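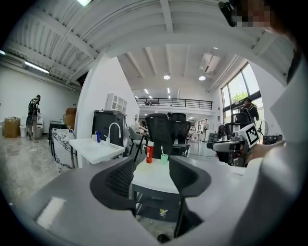

The view from a hand-held gripper during the bathroom tasks: the red bottle, the green cup and its toothbrush on the small white table.

Galtetti Opens Its Gripper Comparison to Outside Teams

PRIRNURA, November — Galtetti has finished the first round of its side-by-side gripper comparison and is now inviting other labs and workshops to send in hardware for the second. The first round covered 4 finger pad designs and 2 wrist cameras, tried on 43 everyday tasks, and produced 3,000 recorded attempts. We are thrilled with how much there is to look through!

All of the work was done with hand-held grippers, so a new pad could be swapped in and tried the same morning. Operators picked up cups, moved bottles, lifted toothbrushes out and put them back, and opened drawers, all in our open-plan workspace with people at their desks and daylight coming through the windows. We wanted ordinary rooms and ordinary light, and we got plenty of both.

The mesh-textured pads were the surprise of the round. Our team expected them to do well on smooth plastic bottles and they did, but they also held thin handles better than the flat pads we had been using for most of the year. The softest pads were lovely on cups and frustrating on anything narrow. One set wore down at the tips before the round was over and had to be replaced, and those attempts are marked in the notes.

Camera choice mattered more than we had guessed. The wide view bends the ceiling and the edges of the room quite a bit, but it keeps both fingers and the table in sight during a reach. The narrower camera gave a sharper look at small objects and lost the table edge too often. Both will be back in round two, along with a new mount from Šťastný that sits a little higher on the wrist.

Controllers come next. Gover, our partner for the arm trials, will run the same task list on a fixed arm using the pads that did best by hand — we can't wait to see where the two lists disagree.

Teams that would like a gripper, pad set or camera included should write to the Galtetti comparison desk with a short description, mounting drawings and 2 sets of spare pads. Hardware is returned after testing, and each team receives its own recordings before any results are shared.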